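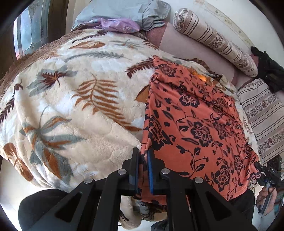 3.2 Folding surfaces in the home

Most written advice on folding assumes a table. The household manuals we consulted ask the reader to lay the garment on a firm, level surface, smooth it with the flat of the hand and then bring one edge over to meet another. Very few of the people in our study worked this way. Of the 30 households that took part, 22 did most of their folding on a bed or a sofa, and in nearly all of these the cover was left on while they did so. This section looks at what a soft, covered surface does to the work of folding, and to the garment.

We use the word "surface" for whatever lies directly under the garment. In the Wollstead households this was usually a blanket or throw, and the mattress or seat beneath it mattered less than we had expected. A fleece with a raised pile holds a light garment in place. The cloth does not slide when one edge is lifted, and a person can work on one side without the other side following. The same pile makes the garment hard to smooth. A hand passed over it pushes the cloth into the blanket, and small creases come back as soon as the hand is taken away. Participants dealt with this by lifting and dropping the edge again, often two or three times, until it lay as they wanted.

Printed garments brought a second difficulty. On plain cloth a crease shows as a line of shadow and is easy to find. On a busy floral print the same crease can be lost among the stems and leaves, and several participants said they looked for places where a flower had gone out of shape. Randa Dabbas, who carried out the home visits, noted that people used large motifs as landmarks without being asked to, lining up one bloom with another across the fold. Where the blanket was patterned as well, the edge of the garment was found by colour more than by outline. Figure 4 is of this kind, with a strong orange print over pale fleece.
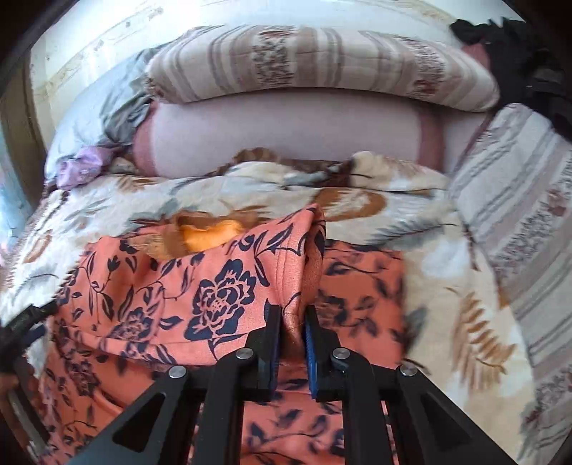 Figure 4. Floral garment on a cream plush blanket, with a fold of the cloth held upright. Stitching runs down the left side of the fold and the darker inside of the garment shows on the right.

The upright fold is worth some attention. When cloth is pinched and raised from a soft surface, it tends to form a peak, and the panels on either side are drawn in towards it. On a table the panels slide and the peak can be laid over cleanly. On fleece they are held back by the pile, so one side may lift while the other stays flat. We called this a "dragged" fold in our coding. It was corrected in one of two ways: the person let go and took hold again closer to the hem, or kept hold and freed the other side with the second hand. The first was slower but left fewer creases.

Seams and hems gave the best hold. They are thicker than the rest of the garment and keep their line when lifted, which made them easy to come back to after a failed attempt. Participants who began at a hem seldom needed to start again. Those who began in the middle of a panel usually ended up with more cloth in the hand than they wanted — in a few cases both layers of the garment when only the upper one was meant.

In total we coded 400 folds, of which 46 were dragged. Roughly half of the dragged folds came from a small group of light, loose garments such as blouses and thin summer dresses. Towels and heavy cotton hardly appear among them. We did not record fibre content, and the labels on older clothes were often missing or worn away, so we cannot say how far the material itself plays a part.

The shape of the surface also had some effect. A blanket over a bed or sofa is rarely flat. It bulges over whatever lies beneath and dips where there is a gap, and a garment laid across such a dip will sag into it. Some participants pulled the blanket tight before they began, others shifted the garment to a flatter spot, and many simply folded where it lay. Yara Kanaan coded these three responses separately, but the last group was by far the largest and the other two were too small to compare.

The grading sheet drawn up by Semaan for laundry work counts a fold as good when the edges meet and the front is free of creases. We kept the first condition and dropped the second. Our participants did not, as a rule, expect a garment folded on a bed to be free of creases — they expected it to stack and to go into the drawer. Section 3.3 takes up stacking and the order in which folded items were put away.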